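中古のクラシックギター、弦高が高いのは調整で済む?それとも買い替え?

投稿者:nagare_6gen
先月、楽器店の委託コーナーでGrarnusのクラシックギターを買いました。音は気に入っているのですが、12フレットで弦高を測ると6弦側が5ミリあります。教室の先生には高すぎると言われました。
サドルを削れば下がるのは知っていますが、サドルの出しろがもうほとんど残っていません。店に電話したら、委託品なので調整は有料、ネックの状態は見てみないと分からないとのこと。調整に出すか、手放して別のものにするか迷っています。
弦はWarnixのノーマルテンションです。

投稿者:kiri_no_oto
サドルの出しろがなくて5ミリなら、ネックが起きている可能性が高いです。まず1フレットと最終フレットを押さえて、真ん中あたりの隙間を見てください。そこが大きく空くなら順反りで、アイロン修正の対象になります。隙間が普通なのに弦高だけ高いなら元起きなので、話が変わってきます。

投稿者:nagare_6gen
測りました。7フレットのあたりで名刺が2枚入るかどうかです。反りとしてはどうなんでしょうか。

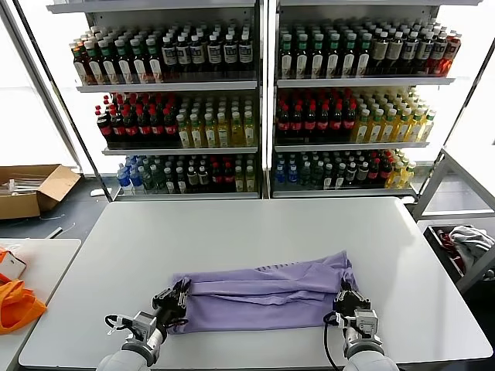
kiri_no_otoさんの診断を待つまでもなく、その隙間なら反りはたいしたことないと思います。元起きのほうでしょう。クラシックギターは鉄弦と違ってロッドが入っていないものが多いから、そこは工房に見せるしかないです。

投稿者:kiri_no_oto
上の方に同意です。名刺2枚なら許容範囲。あとは表板のブリッジ周りが膨らんでいないか、定規を当てて確認を。少しの膨らみは普通ですが、ブリッジの後ろが浮いていたら先にそっちです。

投稿者:Benjie Evangelista
私は逆の意見で、弦高5ミリでも弾けるなら触らないほうがいいと思います。自分の楽器も長いことそのくらいで使っていますが、音量と低音の伸びは下げた楽器より明らかに上です。先生が高いと言うのは先生の手の基準でしょう。まずローテンションの弦に替えて1か月弾いてみては。それで押さえにくくなければ工房代が浮きます。

投稿者:haiiro_no_neko
ローテンションにしても弦高は下がりませんよ。押さえる力が少し軽くなるだけで、ハイポジションの音程が上ずる問題はそのまま残ります。セーハの多い曲で左手を痛めた経験があるので、我慢して弾くのは勧めません。

投稿者:Benjie Evangelista
下がるとは書いていません。弾きやすさの話をしています。音程は弦でもかなり変わります。

投稿者:haiiro_no_neko
弾きやすさの話なら弦高を下げるのが一番早いです。

投稿者:nagare_6gen
ありがとうございます。定規を当ててみましたが、ブリッジの後ろは浮いていないようです。ハイポジションの音程は確かに気になっていて、12フレットの実音とハーモニクスを比べると実音がはっきり高いです。
あと、書き忘れましたが9月に発表会があり、それまでにはどちらにするか決めたいです。曲はゆっくりめの二重奏で、相手はフルートです。
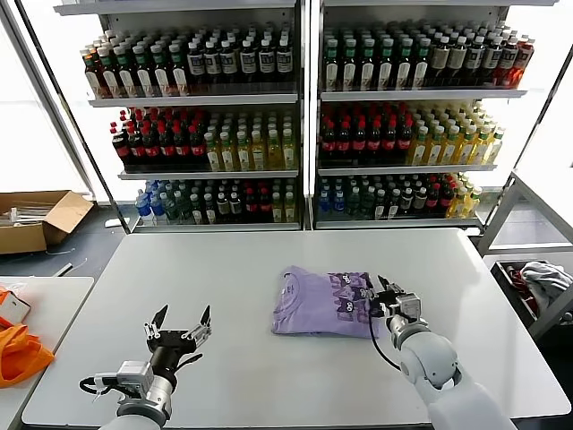 フルートと合わせるので、音程がずれるのは自分だけの問題では済まなくて、そこが一番困っています。前回の合わせでも、高い音で重なるところは毎回止まりました。調弦を少し低めにしてごまかすと今度は開放弦が合いません。

投稿者:Sneha Vishwakarma
発表会が決まっているなら、先に工房の納期を聞いてください。元起きの修理は方法によって預かり期間が全然違います。指板を削って打ち直すのか、ネックの角度から直すのかで、費用も桁が変わることがあります。
私は以前Guimarãesという工房に別の楽器を出しました。見積もりは無料でしたが、作業は10人待ちと言われ、結局本番は借り物で弾きました。代わりの楽器を貸してくれるかどうかも確認しておくといいです。

投稿者:tsumabiki500
ハンドル名のとおり500円の中古ギターから始めた者です。弦穴の位置を下げてサドルへの角度を稼いだうえで、サドルを限界まで削るという手もあります。安い楽器ならこれで何年か持ちます。Grarnusだとどのくらいの価格帯ですか?楽器の値段より修理代が高くつくなら、買い替えたほうがいいです。

投稿者:kiri_no_oto
弦穴の追加は、ブリッジに後から穴を開けることになるので自分ではやらないでください。削りすぎたサドルは作り直せますが、ブリッジは交換になると大ごとです。

投稿者:nagare_6gen
価格は中級機の入口くらいです。修理代が半額を超えたら手放すつもりでいます。
今日の夕方、仕事の帰りに近所の工房に持ち込みました。見てもらった結果はやはり元起きで、反りは軽いそうです。案は二つあって、ひとつは指板をブリッジ側に向けて薄く削り、フレットを打ち直すやり方。もうひとつは、サドルを作り直して溝の底を少し掘る応急処置です。

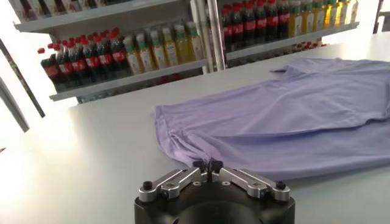 応急処置のほうは預かりが短く、4ミリ台前半までは下がる見込みと言われました。発表会まではそれでしのいで、終わってから指板をやるかどうか考えるつもりです。サドルは牛骨にします。音程も、サドルの山の位置を弦ごとに調整してくれるそうです。

投稿者:haiiro_no_neko
いい判断だと思います。溝を掘る深さだけは、後で指板をやるときに困らないよう先に相談しておくといいです。

投稿者:Benjie Evangelista
低音が痩せたと感じたら、6弦だけハイテンションにしてみてください。Zusisのばら売りが使えます。私はまだ、下げなくてよかったと思っていますが。

投稿者:nagare_6gen
ばら売りがあるのは知りませんでした。受け取ったら弦高を測ってまた書きます。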